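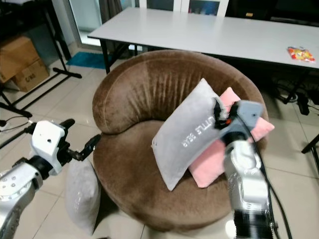 Lotgate Equipment Pages: Two-Arm Handling Group

Jekell gripper, right-hand unit: grip release fault
Jadwiga Czerwiński
December

The Jekell is sold as a general gripper for soft goods, and the Korkska catalogue says it will handle "household textiles without adjustment". We have had two of them through our hands and I would not repeat that sentence to anyone. The page used to carry the maker's text. I have taken most of it out and put in what we know.

What it does

The Jekell bolts to the wrist of either arm and closes on a motor with a force limit. The limit is set in the arm software, from 0 to 200 in the maker's own units. Korkska ships it at 100 and recommends leaving it there. It takes its power and signal through an outside cable, so the cable has to be slack enough for the full turn of the wrist and short enough not to catch on the furniture.

The fault

When the gripper closes on something thick and springy, it can report "open" while the fingers are still holding. The arm then believes it is free and moves off to its next position. With a hard object you would hear a complaint from the motor. A cushion just squashes and comes along for the ride, and so does whatever is pressed against it.

We first met this on the cushion task, lifting one pillow off a round velvet armchair with another close behind it. The right arm went in where the grey pillow and the pink one meet, closed, reported a clean release and pulled back with fabric still in its fingers. The chair is heavy and did not tip. The arm kept pulling until the joint limit stopped it, and somebody pressed the stop button a moment later. I am told the joint limit would have been enough. I would rather not depend on it with a person standing next to the chair.

What the maker says

Korkska's first answer was that the force limit was too high. We were at 100, their own figure. Their second answer was that velvet is "outside the intended range of surfaces", though the fingers had hold of a pillow and the velvet was on the chair. They have since sent new firmware. The notes with it say "improved release detection" and give no test results. I asked for some and got a brochure.

Stępień, who supply our spare parts, think the position sensor is reading the motor and never the fingers themselves. If that is right, new firmware can make the fault rarer but it can't cure it. I find this easier to believe than anything Korkska has sent us, though Stępień also sell a replacement sensor, so take that as you like.

Until further notice

The right-hand unit may be used for supervised work only, with one person at the stop button who is doing nothing else.

Keep hands out of the chair while either arm is powered. This includes straightening a pillow between runs. Power down first.

Don't trust the "open" message on the screen. Look at the fingers.

Check the outside cable for snags before each run and after any stop.

Do not raise the force limit to get a better hold. It has been tried.

The other unit has not shown the fault. It is the same model and I see no reason to think it immune, so the same rules apply to it.

Log every false release with the time of day, what was being held and which arm had it. "Gripper stuck again" is no use to me when I write to Korkska. The loan form for both units is withdrawn until the new sensor has been fitted and tried on the cushion task.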